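Vornside Residents' Association
Minutes of the meeting held 9/4/25 in the upstairs room, Noldale Hall

Present: 12 households, which the chair called a strong turnout and the secretary called parking-related.
Apologies: received from the far end of Skoltden Lane, as usual, all in one envelope.

1. Minutes of the last meeting
Approved with one correction. The word "shouting" under item 4 is replaced by "discussion." The secretary asked that the original word be kept in brackets. Refused.

2. Parking on Skoltden Lane
The trial of alternate-side parking has run since February. Residents on the even side think it works well. Residents on the odd side would like it known that they have always been reasonable people. One household has been parking across the line, so as to be half right every day. It was agreed to repaint the line. The sign will also be moved 30 feet toward the corner, where it can be seen before the turn instead of during it.
Action: chair to write to the town again. Last letter still unanswered.

3. The hedge
The hedge between the playground and the bus stop is now taller than the bus stop. Hyvönen Garden Services quoted 600 dollars for a full cut, or less if we don't mind which half they do. A member offered to do the job for nothing with his own trimmer. The meeting remembered the lilacs and voted for Hyvönen, 11 to 1.

4. Summer picnic, looking back
Good weather, too much potato salad. The tug-of-war was declared a draw when the rope gave out. Ticket sales covered the food but not the rope. Next year dishes will be assigned by house number — potato salad to be limited to two households, to be drawn by lot if it comes to that.

5. Newsletter
Printing has gone up by 25 dollars an issue. Email was suggested, and was opposed by everyone who reads the newsletter. The crossword stays. The answers will in future belong to the same crossword.
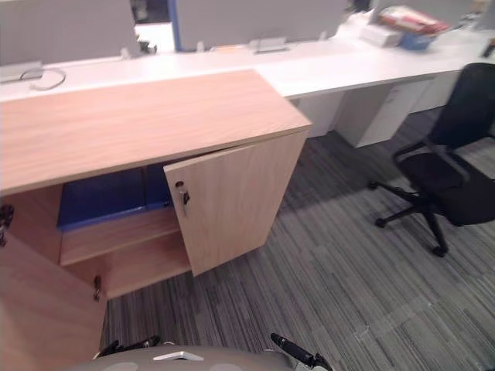
6. Dues
Dues stay as they are for another year. A proposal to charge a late fee was put off to the next meeting, as the member proposing it had not yet paid.

7. Any other business
The owner of the wind chimes was asked to consider the neighbors. The owner of the wind chimes said it was mostly the wind. Left there for now.
The noticeboard needs new glass before winter. Two quotes to be brought next time.

Meeting closed when the hall was needed for tango.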